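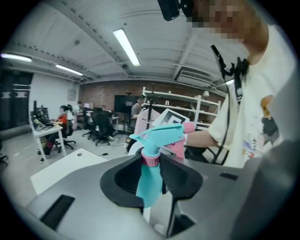 Fusard Trigger Sprayer review: a bottle you have to read the manual for

The Fusard comes with a booklet. I mention this first so you can decide how you feel about it. I have owned spray bottles my whole adult life, mostly ones that used to hold window cleaner, and I had never before been asked to "acquaint myself with the mechanism."

I have had mine since April. It's the pink one with the turquoise head, a color choice I'd like to blame on stock levels, but the gray was available and I clicked past it. In those months it has misted ferns, dampened shirts, wiped down counters and settled an argument with the cat. I bought it with my own money and will not be getting that money back, as the return window closed while I was still acquainting myself.

What it is

A refillable trigger sprayer that holds 300 ml. For anyone who thinks in kitchens, that's a generous mug. Fusard sells it as a "daily-use" size, and I suppose it is, in that I refill it daily. If you have more than a shelf of plants, buy the larger one or learn to love the walk to the sink.

The nozzle twists from stream to mist to off. The off position is real, too. I have carried it in a tote bag on its side, next to a library book, and both arrived in the condition they left in. My previous bottle, a Trendau, had an off position that was more of a suggestion.

The collar where the head screws on has some lettering on it, faint when it was new and no bolder now. According to the booklet these are the care instructions. I take their word for it.

The spray

Here is the thing Fusard gets right. The mist is fine and even, and it starts on the first pull if the bottle has been used that day. After a night on the shelf it wants a few pumps to get going, same as me. There's no dribble down the front of the neck, so your knuckles stay dry, and if you have ever ironed a week's worth of shirts with a wet fist you will understand why I'm willing to forgive the booklet.

Stream mode is less impressive. It's accurate up close and then sort of loses interest. The cat worked out the range within an afternoon and now sits just past it, looking at me.

The trigger has a long, soft pull. Good for small hands and for anyone with sore joints, a little slow if you're in a hurry. My neighbor Ciarán Ní Bhriain borrowed it to do her windows and brought it back saying it was like shaking hands with someone polite. She bought the Zevberg instead, which has a short hard trigger and goes off like a stapler. She's very happy. Her windows look great.

The 2,000 pulls

Fusard says the spring is good for 2,000 pulls. That sounds like a lot until you mist a fern. I don't keep a tally, I'm not that far gone, but with the amount of greenery in my front room I have to assume I'm through a good part of it already. So far the trigger comes back as briskly as it did out of the box. A replacement head costs 55 percent of the price of the whole bottle, so I expect most people will do what I'm going to do: buy another whole bottle and keep the old one under the sink forever, for parts.

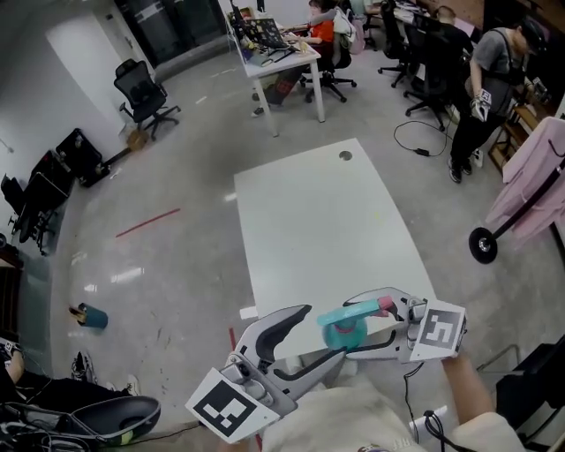
Teal and pink, just above the tabletop.

What you can put in it

Water, watered-down vinegar, ordinary dish soap at a sensible strength. The booklet says no bleach and no oils. I tried it with a homemade linen spray that had a few drops of lavender oil in it, telling myself a few drops wasn't "oils," plural. It gummed the nozzle inside a week. Warm water and a toothbrush brought it back, but the mist smelled of lavender for a month, including when I was cleaning the microwave.

The neck is too narrow. I'll say it plainly, as this is my one real complaint. You can't fill it from a pitcher without a funnel or a steady hand, and I own neither. Under a kitchen tap it's fine if you keep the flow low. Under my bathroom tap, which has two settings (drip and fire hose), it's a good way to wash the mirror. The Suksawat bottle I had before the Trendau had a wide mouth like a jam jar, and I didn't appreciate it while I had it.

It also tips. Full, it stands up fine. Near empty, the head outweighs everything below it and a passing sleeve will knock it over. It doesn't leak when it falls, I'll give it that. It just lies there being turquoise.

Who should buy it

People with a few plants, people who iron, people who have been let down by a Trendau. If you clean windows for more than 10 minutes at a stretch, get the Zevberg and enjoy the noise. If you mostly want to discourage a cat, neither will help.

Good: fine mist, no dribble, a nozzle that shuts, easy trigger
Less good: narrow neck, tippy when low, weak stream, pricey replacement head
Also: the booklet, page four, has a drawing of a hand holding the bottle the wrong way, with a line through it. I had been holding it that way.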